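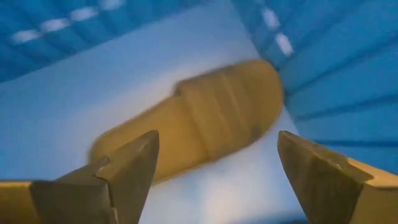
Skála Footwear Terms Dataset

Version 3

Summary

The Skála Footwear Terms Dataset is a table of words used for shoes, boots, sandals, and slippers in retail listings, repair tickets, and museum catalog cards. It contains 1538 entries. Each entry records one term as it was written in the source, the standard term to which it has been mapped, and a short note on usage where the mapping was not straightforward. The dataset contains text only.

The dataset is maintained by the Skála Vocabulary Office. The mapping rules were drafted by Arnar Steinarsdóttir. Svend Dalsgaard is responsible for the repair trade terms and for the release files.

Intended use

The dataset was prepared for catalogers who need to merge records from collections that name the same kind of shoe in different ways. It may also be used for search expansion in library and shop catalogs, and for teaching material on trade vocabulary.

It should not be used to set customs classifications, to settle disputes over product labeling, or to determine the age or origin of an object. The standard terms are a convenience for retrieval and carry no legal meaning.

Sources

Entries were drawn from four sources.

Kuveck retail listings. Product titles and short descriptions supplied by the Kuveck mail-order business. Prices, stock numbers, and seller names were removed before delivery.

Brasetti repair tickets. Handwritten tickets from the Brasetti workshop, transcribed by office staff. Customer details were not transcribed. Spelling was kept as written, including abbreviations that are particular to the workshop.

Selent catalog cards. Typed cards from the costume store of the Selent museum. Many cards carry later corrections in pencil. Where a correction was legible, both the typed and the corrected term were entered, and the correction was marked in the note field.

Skála reader submissions. Terms sent in by readers of the office's newsletter. Submissions were accepted only when a second written source could be found.

File layout

The release consists of three files.

terms.csv holds the main table.
sources.csv holds one line for each source, with its short code and terms of use.
changes.txt lists all changes made between versions.

All files are encoded in UTF-8. Fields are separated by commas, and any field that contains a comma is enclosed in double quotation marks. The first line of each CSV file gives the field names.

Fields in terms.csv

entry_id: A stable identifier. Identifiers of withdrawn entries are not reused.
term_as_written: The term exactly as found, including capitals and punctuation.
standard_term: The preferred term assigned by the office.
group: The broad group to which the standard term belongs.
source_code: The code of the source, as listed in sources.csv.
confidence: A whole number from 1 to 5, where 5 indicates that the reviewers agreed without discussion.
note: Free text. This field may be empty.

Groups

The group field takes one of the following values: boot, shoe, sandal, slipper, overshoe, part. The last value covers terms for components, such as welt, vamp, insole, and shank, which appear often in the repair tickets and seldom elsewhere.

Mapping rules

A term is mapped to the narrowest standard term that the source supports. A listing that reads "summer sandal" is mapped to sandal, and a listing that reads "slide" or "slip-on sandal with one band" is mapped to slide. The word "slipper" is mapped to slipper unless the source text makes clear that outdoor footwear is meant.

"Mule" has been the most difficult term to treat consistently. The Kuveck listings use it for backless shoes with a closed toe, while the Selent cards use it for any backless shoe with a heel. Both uses are recorded. The standard term mule follows the Selent practice, and entries from Kuveck carry a note.

"Thong" and "flip-flop" are treated as equivalent, with flip-flop preferred. "Pump" is split into court shoe and gym shoe according to the surrounding text. Where the surrounding text gives no help, the entry is mapped to shoe and given a confidence value of 1.

Brand names that have come to be used as general terms were excluded from the standard vocabulary. They remain in term_as_written where they occurred.

Review procedure

Every entry was mapped by one reviewer and checked by another. Disagreements were referred to Steinarsdóttir, whose decision was entered together with a note. Entries in the part group were checked a second time by Dalsgaard against the workshop's own glossary.

Known limitations

The sources are uneven in size, and retail listings account for nearly half of the table. Terms for work boots and orthopedic footwear are thinly covered. The repair tickets reflect the habits of a single workshop, and several abbreviations in them could not be resolved. These are mapped to unknown part and should be left out of any frequency count.

All entries are in English. Loanwords were kept when the source used them without translation. Regional labels were attempted for the first version and have since been dropped, as the sources did not support them.

Changes in this version

The standard term house shoe was merged into slipper. The group overshoe was separated from boot, and galosh and rubber were moved into it. Duplicate entries arising from pencil corrections on the Selent cards were removed. The confidence field, formerly text, is now numeric; scripts written for earlier versions will need to be adjusted.

Terms of use

The dataset may be copied, altered, and redistributed, provided that the Skála Vocabulary Office is credited and that altered versions are marked as such. Entries from the Selent cards must also carry the museum's credit line, which is given in sources.csv.

Corrections

Corrections should be sent in writing to the office and should state the entry_id, the proposed change, and a written source. Proposals received by the end of September are considered for the next release.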